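Two-arm paper folding: crease lands in the wrong place and the flap will not stay down

Home & Shared Workshop Builds > Arms and Grippers
Tags: bimanual, soft materials, wrist camera, fingertips

Posted by Wiroj Chaimongkol

I have two small arms on a bench in a shared workshop, each with a parallel gripper and a pair of yellow printed fingers. The task is to fold a single sheet of colored paper with no jig. One arm holds, the other lifts a corner, carries it over and presses. The arms run from a Clesow controller over a wired network, and the planner is my own code on top of the vendor's trajectory library.

Mounting is rigid. Both bases are bolted to the same plate, and I checked the base-to-base transform with a pointer in each gripper touching the same pin. Repeatability at the pin is fine and I don't suspect the mechanics at this stage.

The wrist cameras are where I start to have doubts. Each one looks down between its own fingers, and the view is narrow. That is good for the last part of the approach and poor for everything before it.
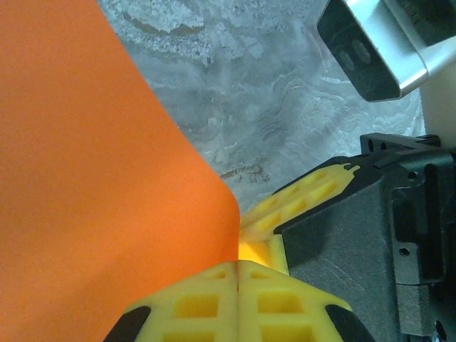
Exposure is fixed on both cameras, white balance is fixed, and the paper is segmented by hue alone. I chose orange paper on a gray surface for that reason. The trouble begins when the other arm comes into view. Its finger is yellow, its end meets the edge of the orange in the picture, and that end is out of focus as well, so the boundary between the two is soft. There is also a band of shadow across the lower part of the orange area. My mask sometimes takes in the finger and the fitted edge rotates. The top of the area is a duller orange than the part near the rounded corner, and a hue threshold tight enough to reject the finger starts eating into the duller part.

The second problem is mechanical. After the press, the flap lifts again. Pressing harder moves the whole sheet. The surface under it is smooth with a marbled pattern, and the veins in that pattern also give my edge detector plenty to find.

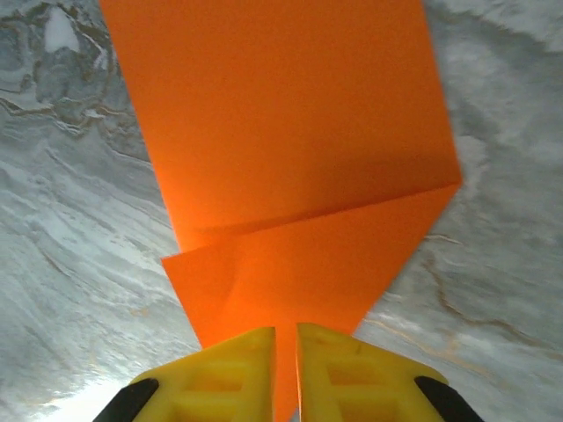

Flap over the main panel, left corner a short distance past the side of the sheet

In that one you can see the step at the left corner and the darker shadow on the panel along the flap's top edge, wider toward the right and center. I read the shadow as the edge standing off the panel there.

Settings, in case they help:

Planner rate: 36 Hz
Log samples per fold attempt: 2,895
Fingertips: printed, no pads
Segmentation: hue threshold, then line fit on the longest contour
Press: straight down, hold, straight up

What I want to know:

Is it worth moving away from hue segmentation, or should I change the finger color and keep the rest?

Is there a press motion that sets a crease with narrow fingertips, without a roller or a dedicated tool?

I would like to keep the fingers as they are if possible. They took most of July to get right and the same set is used for a cable job on Monday evenings.

Baldur Snorradóttir

Taking the crease first. A straight press at one point will not set a fold line in paper of ordinary weight. You deform the fiber where the tip lands and leave the rest as a soft bend, and the bend opens again when you lift. You need contact that travels.

Close the gripper so the two tips act as one blunt edge, come down near the middle of the fold, then drag outward to one end. Lift, return to the middle, drag to the other end. Going end to end in one stroke pushes paper ahead of the tip and you get a wrinkle or a skewed flap. While one arm drags, the other holds down the main panel well inside the fold. Do not let it hold the flap, or any error between the two arms goes straight into the crease.

Keep the normal force low on the first pass and raise it on the second. If your gripper has no force reading, use motor current in the wrist joint and a soft position offset. I run a stiffness of 2,000 N/m in the vertical axis and far less in the other two, on Grallport arms, so your number will differ. Tune it on scrap.

On the sheet sliding: this is friction under the paper, and more force from a dragging tip makes it worse. A thin silicone mat is the cheap fix. It also gets rid of the veins, so your edge detector has less to chew on.

The step at the left corner is a separate fault. Your flap was already rotated when it came down. Log the corner position at the moment of release and again after the press. If the two agree, the press is innocent and the fault is in the carry.

On segmentation, I would not throw out hue. I would mask the other arm. You know both joint states and you have a base-to-base transform you trust, so project the other gripper's model into the wrist view and exclude it before you threshold. Grow the mask a little for the blur. Then fit the line only to contour points that do not touch the mask. It is a day's work, and it holds up when you change paper color later.

Boonmee Thongdee

just use blue paper

Kittipong Chuensuk

Blue would separate from the fingers, yes, but check it against the gray surface under your own lamps first. Mine had a blue cast and the threshold got worse.

I agree with most of what Baldur wrote. Two additions.

Check your timestamps. I had a rotated edge that I blamed on vision for weeks — the frames were arriving 197 ms behind the joint states. When the arm was still, everything lined up. When it moved, the fitted edge was off in the direction of travel. If you project a mask from joint states you will need this sorted anyway or the mask will trail the gripper.

Second, add a fixed camera above the bench for the alignment step. Use the wrist view only for the last part of the descent. With the sheet filling that much of the view you rarely get both corners of the flap at once, and one corner plus a line fit leaves the rotation weakly constrained.

I tried Vuveck tape on the fingertips to get more grip on a single sheet. It picked up paper dust and stopped working the same evening.

Wiroj Chaimongkol

Thanks. Did the release check first. Corner position before and after the press agrees, so the rotation comes in during the carry. Timestamps are next.

The drag from the middle outward holds much better than the press. There is still some lift at the right end, where the wrist runs close to a joint limit and the tip tilts. I will turn the sheet on the bench before I touch the planner. Mat is ordered.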